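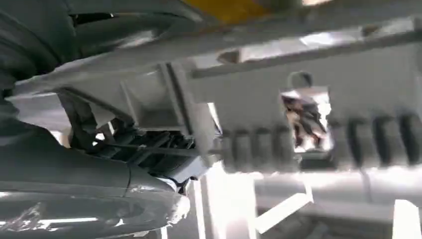
Cladcombe Technical Services: Mechanical Maintenance Section

Home | Talks | Notes | Stores | Contact
Comments (2) Shares (17)

Speaker notes: slotted rails and racks, cleaning and inspection

Opening. Leave the first picture up while people sit down. Point out the long pale gray beam with the groove along it, then the toothed rack to the right of the central housing. Those two parts are the subject of the talk. The housing has flat panels and angled faces. The slots in the rack are dark and rounded, and they sit at a regular spacing.

Scope. General practice for exposed racks and grooved beams on light machinery. Motors, wiring and controls are covered in the Evby session. If anyone asks about lubricant grades, send them to the stores sheet.

Slide 2, terms. Agree on words before going further. "Rack" means the toothed or slotted member. "Beam" means the structural member. "Rail" gets used for both on job cards and has caused wrong parts to be drawn from stores at Kultside. Ask the room to write rack or beam, with the drawing number after it.

Slide 3, dirt. Slots collect dust at the bottom corners. A cloth passes over the opening and leaves the corner packed. Use a narrow nylon brush, one slot at a time, working away from the housing. Vacuum after brushing. Do not use compressed air near an open grille; it moves the dust inside, where the struts hold it.

(Pass the brush around. Return it to the box.)

Slide 4, interval. The Kultside schedule is every 200 running hours for brushing and every 600 for full inspection. Zelenák used the 600-hour figure for both until December and found hard deposits at each end of travel. The schedule was changed after that. Mention that calendar intervals are acceptable for machines with no hour meter, provided the card says so.

Slide 5, inspection. Isolate and lock off first. Check slot edges for burrs with a fingernail, then with the gauge. Check the groove in the beam over its full length, including the part behind the housing, which means moving the housing by hand. Light from one side only. With bright overhead light a pale surface washes out and shallow wear does not show.

Slide 6, fasteners. Torque in the order on the drawing. Mark each head with paint pen. Replace any washer that has dished.

Slide 7, grilles. Remove if removable. If fixed, vacuum from outside with a soft head. Look for bent struts and record position from the left, seen from the operator side.

Slide 8, records. The card has 17 fields. The three most often left blank are hours at start, gauge serial and initials. A card without hours cannot be used to set the next interval. Show the Evby card as filled in, then the blank.

Questions likely to come up:
Can a worn rack be turned end for end? Only where the drawing permits it.
Solvent on painted beams? No. Damp cloth, then dry.
Spares? Zelenák holds racks. Cladcombe holds fasteners and brushes, minimum stock 200 washers.

Handouts are on the table by the door. Collect the gauges before the break.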